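Against the sorted cutlery drawer

My mother kept her cutlery in a drawer with no tray in it at all. You opened it, the whole lot slid forward and hit the front with a crash, and you took what you needed. I thought this was slovenly when I was a teenager and I bought a tray with my first wages. I have owned one ever since, and over the past year I have come round to her way of thinking, at least by half.

I should say what changed. We moved to Faswood in July and for seven weeks most of the kitchen stayed in boxes. The cutlery lived in a heap on the worktop. We ate every meal on time. Supper for six one Wednesday was no trouble. What I did notice was how little I minded the heap, and how much I had minded, for years, finding a teaspoon in with the forks.

The usual tray has a fault that I think accounts for most of the bother. It is built for a household that owns knives, forks, dessert spoons and teaspoons in equal numbers, all from one box. Few of us live like that. We have the good set, what is left of the set before it, the bright ones the children picked out, chopsticks from somewhere, and a couple of odd things with long handles. Four long slots are no help in deciding where any of that goes.
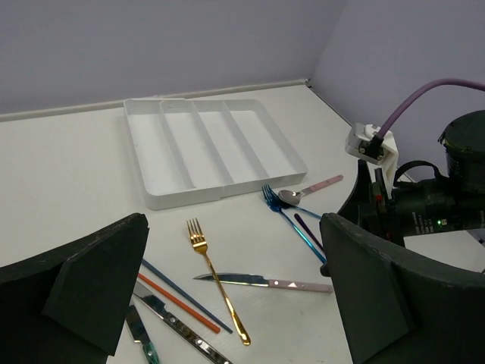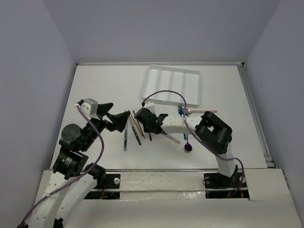
Plenty of colours to sort, and four empty compartments to sort them into.

My husband would go by type, with all forks together whatever they look like. I used to go by set, so that the table matched. Both are reasonable and they cannot be done in the same tray, so for years each of us quietly undid the other's work. I would guess a fair few homes carry on the same way.

Adi Khoo, who ran the canteen where I worked at Ostell, had 300 covers a day and no tray anywhere. She had tall pots, handles up, and people helped themselves. Forks and spoons got muddled by one o'clock and it made no difference, as anyone can tell a fork from a spoon at a glance. Sorting matters for sharp knives, which should be kept apart and lie flat. I would not give way on that.

So my case is a small one. Keep the tray -- it stops the crash -- but let it be loose. One slot for knives, one for everything long, and the other two for whatever lands there. Emptying the dishwasher took me a good deal longer when I was placing each piece properly, and I got nothing for it except a drawer that looked nice until breakfast.

My husband still moves the forks. I have stopped moving them back, and the chopsticks now go in with the serving spoons.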